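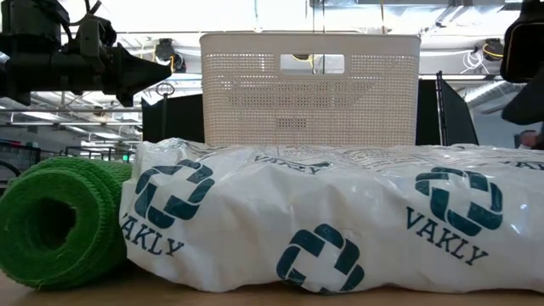 Moving the mail off the old server

I have run my own mail since I lived in Wemside, and the machine doing it had reached the point where the distribution no longer shipped security updates. I moved it in May. These are my notes, mostly so I can find them when I do this again.

The old setup was Postfix, Dovecot, and a spam filter I configured once and then left alone. Mail was stored as Maildir, one file per message. The box was called grotutus, after nothing, and the name had leaked into more config files than I expected. Searching /etc for it turned up the hostname, two certificates, a backup script, and a header check I no longer understood. I removed the header check. Nothing has complained.

DNS first. I lowered the TTL on the MX and A records the week before, then waited for the old values to age out. People skip this and then spend a day with mail arriving in two places. I kept the old server accepting mail for the whole transition in any case, with a transport map forwarding everything to the new one.

Reverse DNS took longer than the rest of the job put together. The new host is a small virtual machine from Drirnport, and their panel has a field for the PTR record which accepts your input, displays it back to you, and does not publish it. I opened a ticket. The reply said propagation can take time. I answered with the output of dig against their own name servers. The record was live 18 hours later and the ticket was closed without comment. Their disks are fast and the price is fair, so I am staying.

Copying the mail was uneventful. I ran rsync once with both servers up, then stopped Dovecot on the old side and ran it again with --delete. The first pass took most of an evening because of the file count. The second took 100 seconds. Things to preserve if you do it this way:

The dovecot-uidlist file in every folder. Without it, clients see every message as new and download the lot again.
The dovecot-keywords file, if you use flags other than the standard ones.
Modification times. Dovecot uses them for the received date.
The subscriptions file. I forgot this one, and my phone showed an inbox and nothing else until I copied it over.

The numeric user ID of the vmail account was different on the new machine. rsync as root keeps the number where the name does not match, so everything landed owned by a user that did not exist. One chown fixed it. Creating the account with the right ID beforehand would have avoided it.

Dovecot's configuration had changed enough between versions that I rewrote mine. The old file was long and the new one is short. Most of the old one was commented defaults. I would recommend starting from an empty file and adding settings until it works, with doveconf -n open in another terminal.

On to deliverability, the reason everybody gives for not doing this. SPF was a one-line change. For DKIM I generated a new key with a new selector and left the old public key in DNS, so that messages already in transit would still verify. DMARC was at p=none and I have moved it to quarantine. The first aggregate report after the switch listed 661 messages, of which 632 passed. I looked at the failures. Almost all came from a mailing list that rewrites the subject line and breaks the signature. The others were forged, from addresses I have no connection with.

One large provider put my mail in the spam folder for the first few days. I did nothing and it stopped. I do not know what the threshold was or whether there is one.

I did not migrate the spam filter's training data. It had years of my decisions in it, some of them wrong, and the statistics file was in a format the current version wanted to convert. I retrained from the junk folder and a sample of the archive. Results so far are about the same, with one false positive, a shipping notice.

Backups now go to a second machine every night at 3:00, using restic over SFTP. I restored one folder to a scratch directory and compared checksums. I plan to repeat that every few months and have put it in the calendar.

Still to do: automatic reload of Postfix when the certificate renews. It works for Dovecot. The deploy hook runs for both, according to the log, but Postfix kept serving the old certificate until I restarted it by hand. Possibly a path problem in the chroot. The old server stays up until that is sorted out, then I will wipe the disk and cancel it.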